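The Arms at Mitthorpe: Your Questions, Answered as Well as We Can

Last updated 19 April 2018

These came from the suggestion box, the break room and the back of one parking permit application. Seidu Quartey in operations answered most of them. Sharon Athumani, who runs training, fixed the ones where he got carried away.

Is a robot taking my job?

No job at the Rosham site at Mitthorpe is being cut because of the arms. That's in writing, in the letter you all got and some of you read. What is going away is the part of the packing job where you pick a small item off a table and put it in a tray, several thousand times, until your wrist files a complaint. Packers keep the checking, the odd-shaped orders and the labels.

Then what do I do all day?

More checking. Trays from the arms still go past a human being, and a human being still signs for them. If you've been trained as a table lead, you also start up the arm, clear its stops and decide when it has had enough. People who liked picking because they could think about something else have told us the new work is more tiring in the head. We believe them, and it's why table leads rotate every two hours.

How many arms are there?

Two at the moment, nicknamed Minja and Zukden. The names were put to a vote. We won't be holding another one.

Are they faster than we are?

Not even close. On a good shift an arm moves roughly 300 items an hour, and most of our packers would be embarrassed by that. It does keep the same pace after lunch, though.

Will my pay change?

Base pay stays where it is. Table leads get an extra 61 cents an hour while they're on the table. Yes, somebody asked why 61. It was 60, and the shift reps asked for more.

Who gets trained, and when?

The first group is 12 people, picked by sign-up order. The next group starts in May. Training takes 19 hours spread over three weeks, all of it paid, and there's no written test. Put your name on the sheet outside Sharon's office — a legible name, please.

Does the camera on the arm record me?

It looks where the gripper points, and that's at the table. Hands or sleeves do get in if you reach across. The pictures are used for sorting out bad picks. They can't be used for timekeeping or discipline, and that's in the letter too.

What does the arm see?

Less than you'd think. Table leads get the wrist view on their screen, and the first thing they learn is to read it with nothing laid out to pick. You want both fingertips in view and clear tabletop between them. Glare and soft shadows are normal. Specks and scratches are worth learning too, so you don't go chasing one later as a missing part. Look at the fingertips as well, and if you find a nick or a worn spot, put it in the log.

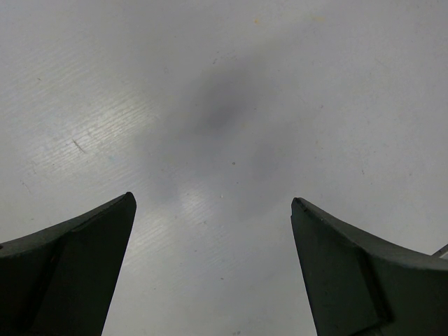 Can I stop it if I don't like what it's doing?

Yes, and you don't need to be a table lead. Hit the red button. You won't be asked to justify it, although Seidu may wander over looking hurt.

What happens when it breaks down?

We pack by hand, at hand-packing targets, from the minute it stops. Your numbers aren't counted against the arm's numbers, on that shift or any other.

Where do I send a question that isn't on this page?

Use the suggestion box or catch Sharon at shift change. Please stop using the parking forms.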